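Updated November 8, 2025

# Cernar Tabletop Sorting Set

Hello, and thank you for stopping by! This folder holds the second release of our tabletop sorting examples, gathered at the Lident workshop with a two-armed station. We started in April with a much smaller batch, and a lot of what you'll find below is the result of people writing in to tell us what they wished we had written down the first time.

## What's inside

There are 100 episodes, each one a person guiding both arms through a short tidying job on a wooden table. Every episode has its own folder with the wrist video, the joint readings, the gripper openings, and a plain text file saying what the operator was asked to do. We kept those instructions in the words people used out loud — "spoons in the blue bin, please" is a real one — so expect some variety in how the same job is worded.

The table is meant to be messy. Early on we cleared it between jobs, and the model we trained did nicely until somebody put down a packet of noodles, at which point it lost its place entirely. Now groceries share the table with the spoons and the bin, and they move from one episode to the next.

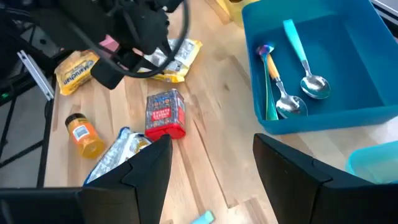
Bataineh wrote in to ask whether shiny wrappers should be left out, as they had caused a good deal of trouble in a grasping set over there. We talked it through and decided to keep them. Foil changes its look with every small turn of the wrist, and a kitchen is full of it, so we would much prefer that a model meets it early. If you need to train without it, filter on `foil: true` in the episode notes.

## How we recorded

Operators worked in sittings of 20 minutes and then took a proper break (tired hands make jerky paths, and you can see it in the readings). Failed grasps are still in there, marked `retry`, as long as the operator recovered and finished the job. Episodes that were stopped early live in `set_aside/` and aren't part of the main count.

## Known rough spots

- The 2 arms log on separate clocks. Use `align.py` before you compare them.
- Wrist video can go soft when the gripper is very close to an object.
- Labels for small containers are uneven — "cup," "tub," and "jar" were used pretty freely.

## Loading

```
python load.py --set cernar --split train
```

The Jemon loader works too, but it skips the notes file unless you pass `--notes`.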